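4.2 Keeping the laundry arm in working order

The arm at Granatton has one task, handling household fabrics, and it is remarkably good at finding new ways to be unfit for it. Most of our published numbers concern the grasping policy. Most of our hours went into the hardware, and this section is an attempt to even the balance. The installation uses a two-finger gripper with a small camera at the wrist, controlled by a Stivum cabinet that predates everybody on the project and shows it at start-up.

The arm was set up in a furnished room, on the theory that a gripper trained above a bare bench learns mainly about benches. Furnished rooms have cables, shelves, chairs and floor coverings, and the arm must be looked after among them. A white cloth bag hanging near the wrist can fill most of the upper view, leaving the policy to form an opinion of the room from what remains.

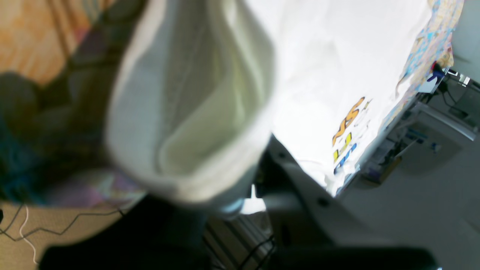 Granatton, November

Commissioning took longer than planned. The base was levelled twice, the second time after we discovered that the first had been done with the floor protection still under one foot. The wrist camera was then calibrated against the fingers, and the procedure repeated after every finger change. Skipping it saves a morning and costs a week, a rate of exchange we established by experiment.

We logged 292 stoppages over the period. Of these, 163 were cleared by wiping the fingertip pads and homing the gripper, a repair that requires no training and very little dignity. Fleece and brushed cotton were the worst offenders. Lint settles on the pad faces, the pads lose their hold, and the controller answers by closing harder. The fault it then reports is motor overcurrent, which is true in the way that a sneeze is a respiratory event.

The pinch itself is the part of the cycle that wears the joint. Lifting a cloth by a single point puts the load close to the linkage, and any play there appears first as a wandering peak in the fabric. We came to use this as an informal test. The formal test, with a feeler gauge, agreed with it and was less pleasant to carry out on one's knees.

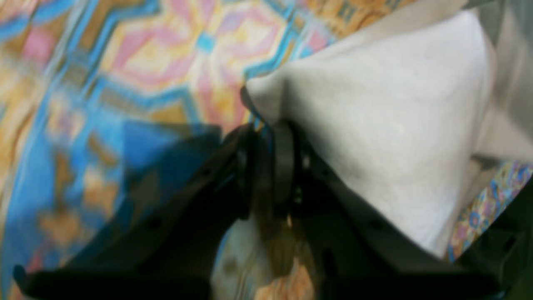

Figure 7. Folded white cloth pinched above a patterned rug, seen from the wrist camera.

Servicing followed a fixed interval of 300 grasps for cleaning and 1,000 for a full check of the fingers. At the full check the pads were taken off, washed in warm water and refitted, and the screws tightened in a fixed order. The order is written inside the cabinet door. An earlier order, also written there, has been crossed out with some force.

Pads were replaced in pairs. For a short time we replaced only the worn one, reasoning that the other was perfectly good. A new pad facing an old one pulls thin cloth sideways as it closes, and the policy, being a quick learner, began to approach everything at a slant. It took us several days to see that the software was politely making allowances for our thrift.

Open fingers above mixed fabrics remain the best position for inspection. Both pads face the gap, and a pad fitted askew can be compared with its neighbour before anything is gripped. 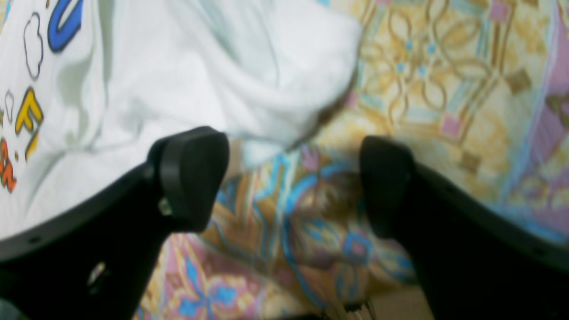
Chornovol, reading a draft of this section, objected that the cleaning interval was far too generous, and that at Gratside the pads were wiped before every session whether or not they looked as if they needed it. We had no good answer, and tried it. Stoppages of the lint kind became rarer, though we changed the pad supplier in the same month and so cannot say which of the two deserves the credit. The interval in the cabinet has been amended in pencil. Section 4.3 deals with the cabinet fan.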